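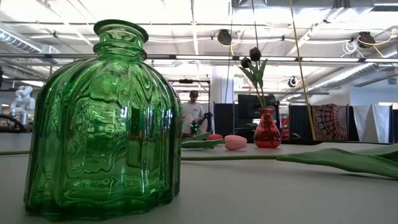
Most sleep advice is sold by people who also sell mattresses. Grusance sells neither, and we don't trust a claim because it comes with a chart. Even a ribbed green glass vase on a table gets called a "calming object" in our trade - we'd like to see the study.

Glenys Lougher started the firm in Candulthorpe after 29 products promised her a better night.

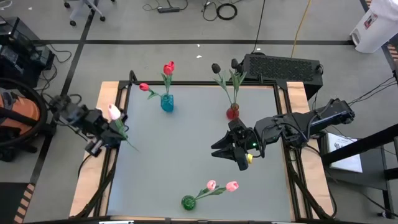 Grusance | Reader Reviews Desk

We read the small print on pillows, teas and apps. Each one gets 30 nights and three testers.

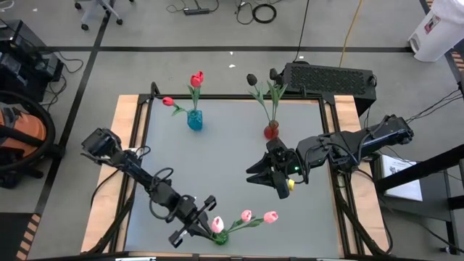
What we won't do

Take free samples. Hand out stars or badges. 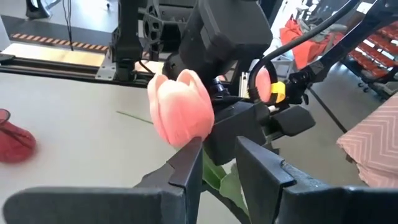 We also won't promise you'll sleep. Sorkitent, our newsletter, comes out when there's something to say.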